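Ticket 1195
Product: Tulora seed and plant inventory
Customer: Ploltetwood Nursery
Opened by: Gumaro Ledesma
Handled by: Dušan Stojanovska, Dervishi support desk
Status: Solved

Gumaro, 8:40 am
Good morning, and thank you for taking such good care of us last spring when we moved over from the card file. I have what I hope is a small one. When I print the November stock list, the perennials come out in an order I can't make sense of. The asters are fine, then it jumps to sedum, then back to bee balm, and the hellebores have split into two groups with the ferns in between. On the screen everything looks right. It's only the printed list, and the ladies out in the back greenhouse go by the printed list, so they have been walking up and down the benches all morning with a pencil. I tried closing the program and opening it again, and I restarted the computer too, because I know you're going to ask!

Dušan, 9:15 am
Good morning Gumaro, how nice to hear from you again, and yes, I was going to ask. The screen and the printed list each keep their own sorting in Tulora, so one can be right while the other wanders off. Could you open Print Setup, look at the line called Sort By, and tell me what it says? Please don't change anything yet, I'd like to see it the way it is first.

Gumaro, 9:50 am
It says "Bench, then Name." I'm nearly sure it used to say just Name, but somebody may have been in there while I was over at Millisstead picking up pots. We did renumber the benches this month, if that matters. The old numbers had gaps in them from when we took out the propagation tables, and it had been bothering me for years.

Dušan, 10:20 am
That matters a lot, and I think you've found it for both of us. The bench field is stored as text, so bench 10 gets sorted ahead of bench 2. Anything on a bench with two digits will land in the wrong place, and your hellebores are probably sitting on two different benches. You can do one of these:

Change Sort By back to Name, press Save as Default, and print again.
Or keep the bench order and write the low numbers with a zero in front, so bench 2 becomes 02.

If your crew walks the greenhouse in bench order, I'd go with the second. It's more typing today but they'll thank you for it in the winter. You can do it in one sweep under Edit, Locations, and there's no need to open each plant.

Gumaro, 1:05 pm
Well, I had my lunch and then did the zeros, and it went faster than I thought. All 78 perennials are now in proper order, hellebores included (you were right, they were on benches 2 and 10, we ran out of room). One more thing while I have you: the page footer still has the old greenhouse name in it. Where does that live?

Dušan, 1:30 pm
Wonderful, I'm so glad. The footer is under Print Setup as well, on the second tab, in the box called Footer Text. Type the new name and press Save as Default, otherwise it will only hold until you close the program.

Gumaro, 2:10 pm
Found it and fixed it, and I ran off a fresh copy for the back greenhouse.

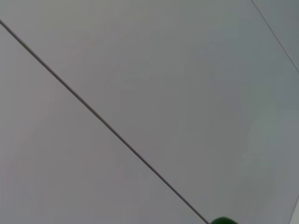

I pressed Save as Default this time, too, and the name was still there when I opened the program again. You can close this one whenever you like, and thank you for being so patient with me.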